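Molefe Community Kitchen – Monthly Walk-Through
Month: August
Checked by: Urszula Sadowski
Accompanied by: Wian Matlala

1. Exits and walkways
Back door opens fully from inside: OK
Side hall clear: NO
Comment: Folding chairs stacked against the wall again. Wian moved them to the storage room during the check. Please keep them there after events.

2. Fire safety
Extinguisher by range, gauge in green: OK
Fire blanket on hook: OK
Exit sign lit: OK
Comment: The inspection tag on the hall extinguisher is hard to read. Ask Melia to replace it on their next visit.

3. Cold storage
Walk-in at or below 40 F: OK
Reach-in at or below 40 F: NO
Comment: Reach-in showed 44 at 9 a.m. and 43 an hour later. Door gasket is split at the bottom corner. Milk and cooked rice thrown out. Unit is out of use until the gasket is changed – Nobuhle Gumede has the part number.

4. Hand sinks
Hot water: OK
Soap and paper towels: OK
Comment: Prep side sink drains slowly. Work order 331 is still open from last month.

5. Electrical
Outlets near water are GFCI and trip on test: OK
Cords in good shape: NO
Comment: Mixer cord has a nick near the plug. Tagged and unplugged. Do not tape it.

6. Serving area and tableware
Tables steady, surfaces clean: OK
Glassware free of chips: NO
Comment: Two tumblers had chipped rims and were thrown away. Check rims by eye under good light, not with a finger.

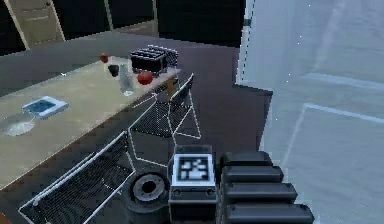

Cups and glasses that pass should go back on the shelf upside down. The top shelf is for platters only, and the step stool has to be used to reach it.

7. Chemicals
Labeled and stored below food: OK
Sanitizer strength tested: OK, 100 ppm
Comment: One spray bottle had a faded label. Relabeled on the spot.

Follow-up
Gasket and mixer cord: Nobuhle, by Friday
Slow drain: Urszula to call about 331
Reach-in stays off until rechecked and signed here.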